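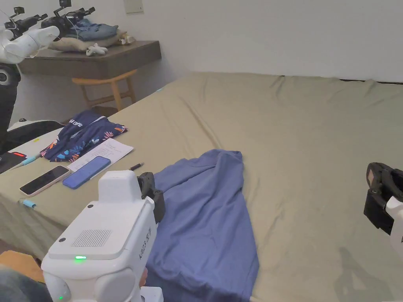
**Srivastava**
*ingénieur de recherche, projet Flesard*

Bonjour la liste,

Je réponds au message de juillet sur le pliage à partir de démonstrations à la main, parce que nous avons enfin de quoi discuter !

> Une question pour les gens de Flesard : quand vous découpez vos démonstrations de pliage, vous coupez sur l'ouverture de la pince ou sur le mouvement du tissu ? À Flalstead on a essayé la première solution, et le modèle apprend surtout à refermer les doigts dans le vide. On a 430 démonstrations et on hésite à tout réannoter.

Nous avions exactement ce défaut. La pince se ferme souvent un peu avant de toucher le vêtement, et si l'on coupe à la fermeture, la fin de l'approche se retrouve dans le segment de saisie. Maintenant nous coupons au premier déplacement du tissu vu par la caméra de la pince, et chaque main a son propre découpage (sur les pinces tenues à la main, la gauche est marquée 左手, ça évite pas mal d'inversions dans les fichiers). Les deux séquences ne sont recalées l'une sur l'autre qu'ensuite.

J'ai tout repassé avec ce découpage : 1 249 démonstrations, même réseau, même durée d'entraînement. Sur 80 essais de saisie d'un vêtement en tas, les fermetures à vide ont presque disparu. Je ne m'attendais pas à un effet pareil pour une simple histoire d'étiquettes - j'ai relancé l'évaluation 3 fois avant d'oser vous écrire. 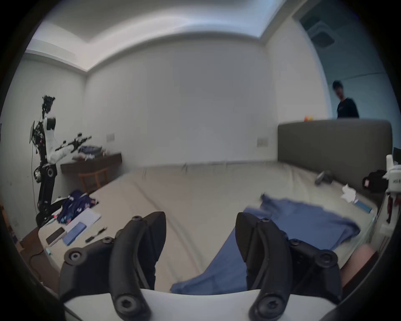
*Solesden, 2019-09-10*

Quelques détails pour qui voudrait essayer. Le flot optique suffit, à condition de masquer les doigts : ils occupent une grosse partie du bas de l'image et, sans masque, c'est leur mouvement à eux qui déclenche la coupure. Sur un lit, il faut aussi se méfier du drap, qui bouge avec le vêtement. Bleu sur beige, la séparation par couleur marche très bien, mais sur du blanc je n'ai rien de convaincant pour l'instant.

Pour Flalstead : à mon avis, pas besoin de tout réannoter ! Si vous avez gardé les vidéos des pinces, le script retrouve les coupures tout seul. Je peux l'envoyer tel quel, il est moche mais commenté.

Il me manque encore les vêtements à motifs, où le flot est plus bavard. Si quelqu'un a des séquences à partager, je suis preneur.

Bien à vous,
Srivastava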